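From: Yanling Tian
To: picking-cell list
Subject: Re: Left hand not releasing holders at top shelf

Olaia Cabello wrote:

> Third time this month the left hand has stayed closed after a release
> command. Same place each time, top shelf of the yellow rack, black
> holder. The controller reports the hand as open and the arm starts its
> retreat with the holder still in the fingers. Today it dragged one
> to the front edge before I hit the stop. Nothing fell. Can someone tell
> me if this is the hand or the software? I would like to keep running
> the small parts on the lower shelf in the meantime.
>
> Olaia

Olaia, all,

I went through the logs from Nandness last night and I think it is both.

The release command goes out and the hand acknowledges it. After that the finger position reading stops updating for as long as 4 seconds. The Zedisura controller doesn't treat a frozen reading as a fault. It fills in the commanded value, so what you see on the panel is "open" no matter what the fingers are doing. That part is software and Julián has a patch that raises a stop if the reading is stale for more than 2 cycles. It is on the test branch and has not been run on the real arm yet.

Why the reading freezes is a separate question. All three events have the left arm reaching forward over the top shelf. I ran 10 releases with the arm held close to the body and saw no dropouts. I suspect the cable at the wrist. With the arm out it can rest on the shelf front, and I would guess the connector gets pulled when the forearm rotates. I have not proved that. Unai, if you have the continuity results from Villalba for the same cable, please send them, even if they look clean.

This is how the left hand sits on the holder at the grasp pose:
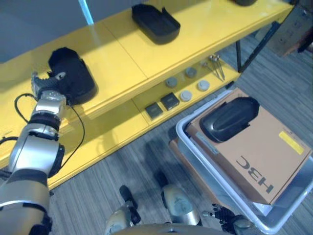

Left hand closed on the holder, top shelf. Note the cable loop from the wrist across the shelf front.

Until the patch is in and the cable has been checked, please do the following at both sites:

- No top shelf work with the left hand. The right hand can go on loading the bin.
- Lower shelf is fine at reduced speed, with one person at the stop button.
- If the hand stays closed, stop the arm and leave it powered. Don't pull the holder out by hand. The fingers may still act on the old command when the reading comes back.
- Save the log before you restart. The buffer only keeps 1000 entries and we lost most of the first event that way.

Rosalía has asked for this to go in as a safety report as well as a fault – the arm moved while holding a part it believed it had let go of. I will file it under Huvthorpe this afternoon and put the log extracts with it. Olaia, I need the approximate time of the second event from you, the entry only has the operator initials.

Spare wrist cables: we have one here. Does anybody have another?

Yanling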